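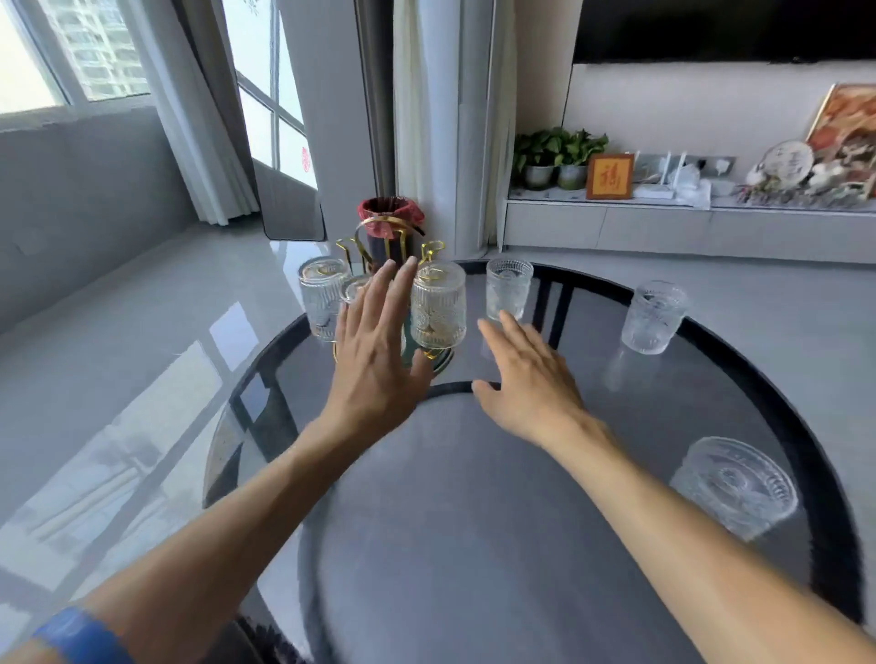
Print this page | E-mail this page

Tokasetti Opens Its Second Soda Bar in Prukari This Friday

PRUKARI - We're opening another one! When I started Tokasetti I had a single counter on Coste Street, a secondhand ice machine and a lot of opinions about ginger ale, and I figured that would keep me busy until I retired. Then last summer the line kept going out the door and past the shoe repair place, and my landlord started dropping hints about the corner unit at Florkex Market. So I went and looked at it (twice) and signed.

The new Tokasetti opens Friday at 2 p.m. on the ground floor of Florkex Market, next to the flower stall. We'll have 12 sodas on tap, all made with syrups we cook ourselves at the Coste Street kitchen. The regulars are coming along, so yes, you can get the sour cherry, and yes, the celery one too, for the four of you who love it. New on the board are a grapefruit and black pepper that I'm a little obsessed with, and a cold malt drink my grandmother used to make, minus most of the sugar.

The first 200 people through the door get a free small soda, any flavor. Kids count as people. Dogs don't, but there's a water bowl by the side entrance.

A few things folks have been asking me at the counter. Coste Street is staying open with the same hours. Punch cards work at both places, including the old green ones. We still don't do alcohol, and we still bring the drinks out in real glasses if you're sitting down, so please leave them on the table when you go. To-go cups are fine too. Parking at Florkex is free for 2 hours if you get your ticket stamped at our register.

We're also hiring for weekend mornings. You don't need experience, but you do need to like talking to strangers before 10. Stop by Coste Street and ask for an application.

Media who'd like to come by early and taste things can just reply to this release. Come thirsty!

Print this page | E-mail this page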